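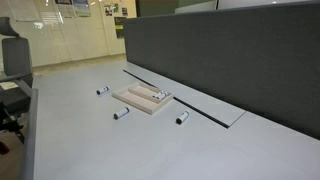
A shallow wooden tray on a desk, with small cylinders in and around it.

Etomo slips after central bank skips the speech

14 April 2020 | By Markets Desk
2 min read
Print this article | E-mail this article

The etomo fell to 222 against the dollar on Tuesday's fixing sheet – its weakest level in five weeks – after the central bank in Brellonville left interest rates alone and canceled the press conference at which it usually says why.

Traders, left with a statement of 51 words, read it several times and then sold. Most of the text was carried over from March, including a promise to "monitor conditions closely," a phrase the bank has used through two devaluations.

Exporters were happier. Shares in Nakix, the largest listed shipper, rose 5 percent by the close, helped by the prospect of earning dollars and paying its bills in something cheaper. Importers issued no statements of joy.

Analysts at the brokerage Wanyama kept their year-end forecast for the currency unchanged, having raised it the week before. In a note to clients they called the drop "technical" and advised patience, at the usual commission.

Bond yields barely moved. The finance ministry said it was comfortable with the exchange rate, as it also said when the rate was higher.

The bank's next decision is due in five weeks. A press conference is listed on the calendar, marked provisional.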